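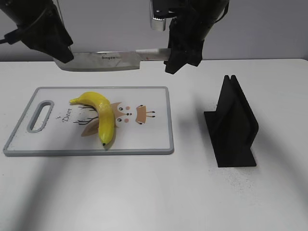
Review by Saulius Petrauskas
Posted 03/06/2020 in Tools and Practice

Brumell Sharp Tools Kit, second edition
Price as tested: $500
Bought by us at full price

Most of the safety paperwork I read for two-arm robot cells says very little about knives. It will say that a sharp tool needs its own risk assessment, and then it moves on to guarding and stop buttons. The Brumell kit is an attempt to fill in the rest. It is a set of house rules for robot arms that pick up, pass and put down kitchen blades, sold together with a few pieces of hardware so you can start using the rules the same day.

I have been working with it since March of last year, on a table set up for simple food tasks. Our log has 1087 runs in it with a blade in play. Viorica Nistor wrote most of our earlier procedure and went through the kit with me, so some of the opinions are hers.

What you get

The main item is a spiral-bound guide of 50 pages. With it come a black slotted knife stand, a set of black finger covers for the grippers, a pad of sign-off sheets and a laminated card for the cell door. You supply the knife and everything else on the table. A broad rectangular blade like ours is within what the guide allows, though it asks you to treat each new knife as a new tool and start the sheets over.

The rules

The guide sorts its rules by what the knife is doing: parked, lifted, passed between grippers, cutting, and going back. I like this. When something looks wrong you know which page to open.

Parked is the shortest section. The knife is in the stand or it is outside the cell. It is never left lying flat on the table or on the board between steps, even for a few seconds.

Lifted and passed take up close to half the book. With a large knife the guide wants one gripper on the handle before anything else is allowed to touch it. The second gripper may then take the flat of the blade, well back from the edge. While both are holding, the edge faces the table and both arms move at the lower speed limit. No one opens the door during a two-gripper hold. If the program stops there, the guide tells you to leave the fingers closed and read the recovery page before you reset. Our old procedure said to reset first, and Viorica changed it the afternoon she read that page.

The food goes on the board before the knife leaves the stand. We had been doing these the other way around for no good reason. With a banana already on the board and the stand off to one side of it, there is clear table in between, and the guide asks for exactly that gap. It wants enough room for the blade to come down past the board without meeting anything.

The return section is good on sequence and weak on detail. It tells you to line the blade up with the slot, stop, check, and lower. It doesn't say what the check should be. We use a camera check plus a person looking through the window, and wrote that in by hand.

The hardware

The stand is plain: a flat base, two upright plates and a narrow slot between them. It has no clamp and no screw holes. I would want some way to fix it down, and the guide itself says a stand must not be able to shift, so it is odd that the one in the box leaves this to you. We tried double-sided tape, then made a locating plate. Allow an hour for that.

The slot suits a thin, wide blade. A paring knife leaned too far over in it for my liking, and we don't use one now.

The finger covers fit our grippers after some trimming. They give a better hold on a smooth blade than bare fingers did on our cell. They are also the part I worry about most. A worn cover can look fine from outside the window. The sign-off sheet has a line for checking them at the start of a shift, and I would add another at midday. Replacement sets cost more than they should.

The paperwork

The sign-off sheets are the best thing in the box. Each one fits on a single side and asks questions you can answer with yes or no. Is the stand empty or full? Is the edge direction marked on the setup drawing? Is the table clear and wiped down? New people fill them in correctly the first time, and that was not true of our old form.

The door card is fine. The type is a little small.

One caution about the whole package: it is one company's idea of good practice. It does not replace the standards that apply to your robot or your own risk assessment, and the guide says so on its first page. We still had to do the force and speed work ourselves. If you are hoping for figures you can copy across, there are very few.

Compared with others

We also looked at the Zeveo tool handling binder, a longer document with no hardware. It covers more kinds of tools, but knives get only 2 pages and it doesn't deal with two arms sharing one tool at all. The Drarkimetti stand is sold on its own and bolts down properly. If you already have written rules you are happy with, buy that and skip the rest.

Good
Rules sorted by what the knife is doing
Clear on two-gripper holds and on stopping partway
Sign-off sheets people will fill in

Not so good
Stand can't be fixed down as supplied
Return check left vague
Price of spare covers

I would buy it again for a new cell, mainly for the guide and the sheets. Brumell says existing owners can ask for later revisions of the guide as a file. I asked for the current one by email and had it two days later - the return section hasn't changed.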